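How Does a Comic Get Made?

I read my first comic when I was six, under a blanket, with a flashlight that kept going dim. I thought one person sat down and drew the whole thing in an afternoon. Boy, was I wrong! Now I write comics for a living, and I still get letters from kids asking how it works, so let me tell you. 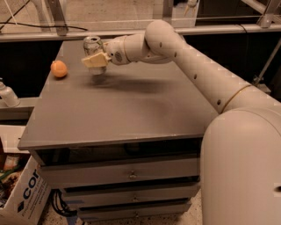 First there's a script. A comic script looks a bit like a play. It says what happens in each panel (a panel is one of the boxes on the page) and what everybody says. My script for one page might go like this:

Panel 1. Moreira the otter stands at the top of the hill. She looks worried.
Panel 2. Close up on her paws. She's holding the map upside down.
Panel 3. Moreira: "Oh, bother."

See how short that is? I used to write tons and tons of words, and then there was no room left for the otter.

My otter lives in a town called Trivport, by the way, and the comic is called Cokico, after the boat she sails in. I draw terrible boats. Mine all look like bananas. So I work with an artist named Grigore Manole, and his boats look like boats.

Grigore starts with thumbnails. Those are tiny, scribbly drawings of every page, no bigger than a playing card. Everybody's a stick person and the otter is a blob with whiskers. The point is to find out where your eyes will go. In English we read from left to right and from top to bottom, so the panels and the word balloons have to follow that same path. If you've ever read a comic and got lost in the middle of the page, somebody probably needed another go at their thumbnails. Many comics from Japan, called manga, run the other way, from right to left! The first time I opened one I read the ending first and spoiled it for myself.

Next come the pencils. This is the real drawing, done lightly so it can be fixed. Grigore erases a lot. Then comes the ink, which goes over the pencil lines and makes them dark and crisp. Thick lines make things feel heavy or close, and thin ones are good for faraway hills and whiskers. Plenty of artists do all this on a computer now, with a special pen and a screen, and they still call it penciling and inking.

After that we have color. Did you know you can tell what time it is in a comic without a clock? Orange shadows, it's evening. Blue all over, it's night. In our story "The Fog at Sukmont" everything is gray except Moreira's red scarf, so you can always find her – even when she's very small in the corner of a panel.

Last of all is lettering. The letterer puts in the balloons and all the noises, and I think it's the most fun job of the lot. A regular balloon is for talking. A balloon with a spiky edge is for shouting, and one like a cloud, with little bubbles leading down to it, is for thinking. Then you get the sounds! SPLOOSH should look wet and wobbly. CRACK should have sharp corners. I once asked for the noise of an otter sitting on a sandwich and we argued about it all morning (we picked FLUMP).

How long does all of this take? Our last book has 30 pages, and we worked on it from September until the spring. Then it went off to the printer, who made 3,000 copies. When the boxes came I opened one right there on the doorstep and found a spelling mistake on page two.

Want to make one yourself? Take a sheet of paper and fold it in half, then in half again. Open it up and you have four panels. Now think of somebody who wants something. It could be a dog who wants a pancake. In the first panel, show us the dog and the pancake. In the second, the dog tries to get it. In the third, something goes wrong, and the fourth one is up to you.

Stick people are fine. Blobs are fine too, and if you get stuck on the faces, try drawing just the eyebrows first. Eyebrows that slope down toward the nose look angry, and if you tip them the other way they look sad. Grigore taught me that one, and I use it on all my banana boats.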